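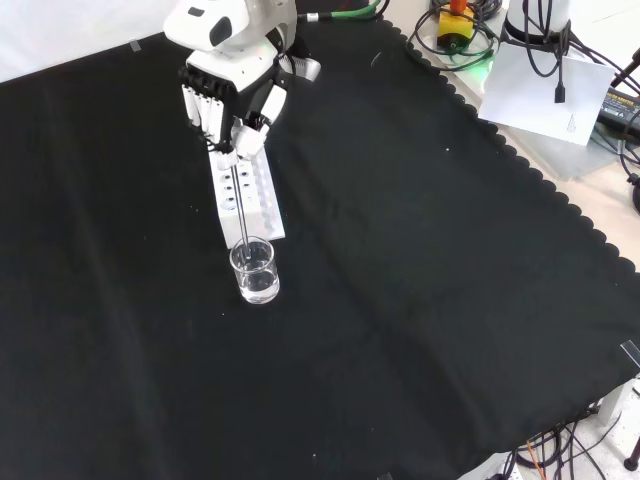

# Chapter 2: A Morning at the Brotside Open Day

Stirring is one of the first things you learn in a school laboratory, and you probably stopped thinking about it within a week. Hold the rod lightly, keep the tip off the glass, go round. Now try writing down every movement your fingers make while you do it! That puzzle is where this chapter starts, and it is a lovely one.

We begin at Brotside, a teaching laboratory that opens its doors to schools each November. Visitors crowd in, 20 at a time, and the stirring demonstration is the one they come back to after lunch. A robot hand holds a glass rod in a beaker of clear liquid, with a test tube rack close by. It's a small job, and people will happily watch it for ages.

## 2.1 What the hand has to know

A rod is thin, smooth and easy to drop. Grip it too weakly and it slides; grip it too hard and it may snap. The hand must also deal with something it isn't touching at all, the far end of the rod, where a slight turn of the fingers becomes a much wider swing. Engineers call the working end of a tool the **tool tip**, and we'll meet it in every section from now on.

Glass makes things harder still. It is see-through and shiny, so a camera picks up bright lines along the edges and whatever lies behind. Look for the rounded tip inside the beaker, and see how the rod crosses in front of the white markings on the wall.

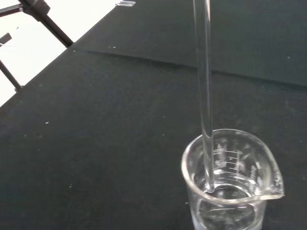 ## 2.2 Before you visit

If your class is going to an open day, read pages 19 to 24 first and take a notebook. Good questions to ask the staff:

- How does the robot find the rim of the beaker?
- What does it do if the rod slips?
- Which parts of the job does a person still set up by hand?

Back in class, try Activity 2A with a pencil and a plastic cup. Work in pairs. One of you stirs with eyes closed while the other gives instructions, using only the words left, right, up, down, tighter and looser. Swap over and compare notes.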